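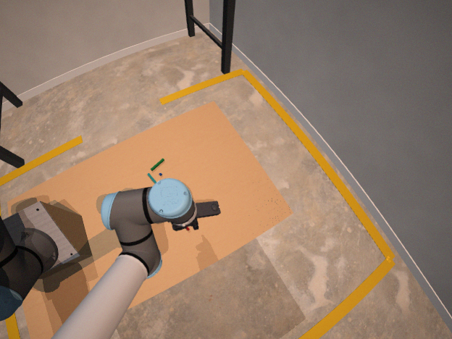 Nantana Sriwong objected, on reading an earlier draft of this section, that contrast between a part and the floor says little unless the texture of the floor is treated separately. A plain gray floor and a mottled gray floor can share the same mean brightness, she noted, and yet a dropped washer is found quickly on the first and missed on the second. We accept the point. The analysis below therefore reports mean contrast and background variation as separate terms, and the combined score used in the draft has been removed.

4.2 Effect of floor covering on search time

Search time was recorded at two sites, Clitthorpe and Orkby, over six weeks. Both have bare concrete floors in the assembly area. At Clitthorpe the concrete had been ground and sealed in August, before the study began, and the aggregate shows through in patches. At Orkby the slab is older, with a coarser finish and oil staining near the loading door. Each bench position was tested on bare concrete and then with a plain Flavis mat put down over the same area. The order was reversed on alternate shifts. No session ran for more than 20 minutes, so that fatigue would not be confused with the effect of the covering.

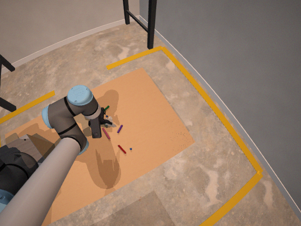

Figure 2. Rendered view of a plain orange-tan mat on mottled gray-and-beige concrete.

Background variation was taken from grayscale photographs of each test area using the Sombatkul method, in which the spread of brightness is measured inside a window matched to the size of the part. Window size matters. A large window averages over the mottling of the concrete and makes it look almost uniform, while a window much smaller than the part picks up dust and surface grain that the eye tends to ignore. We set the window from the longest side of the part and kept it fixed for both coverings.

On bare concrete, search time rose with background variation even where mean contrast was high. Bright zinc-plated parts were slow to find on the sealed floor at Clitthorpe, where pale aggregate of similar size lay in the same field of view. On the mat this effect fell away, and mean contrast alone gave a good account of the results.
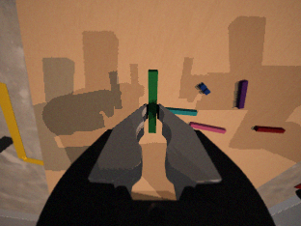
The remaining spread was mostly between searchers, with those who scanned in rows doing better than those who looked first where they had heard the part land. Sound turned out to be a poor guide on concrete – parts bounce and roll – and a better one on the mat, which deadens the first impact.

Part shape had a smaller influence than expected. Long parts were found sooner than compact ones of equal area on both coverings, but the difference was lost when the lighting came from one side and cast a clear shadow. We did not control shadow length at Orkby, where the bench lamps are fixed to the wall, and the shape results from that site should be read with care. 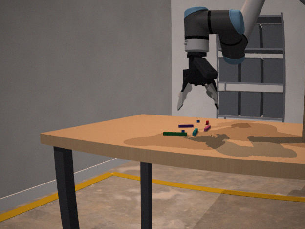

4.3 Wear and soiling of the mat

The benefit of a plain covering depends on its staying plain. Scuffs and ground-in dust raised the background variation of the mats at both sites, most of all along the front edge of the bench where people stand. Washing brought the values down again, though not to those of a new mat. Sections with deep cuts kept a high reading after washing and were left out of the comparison in Section 4.2.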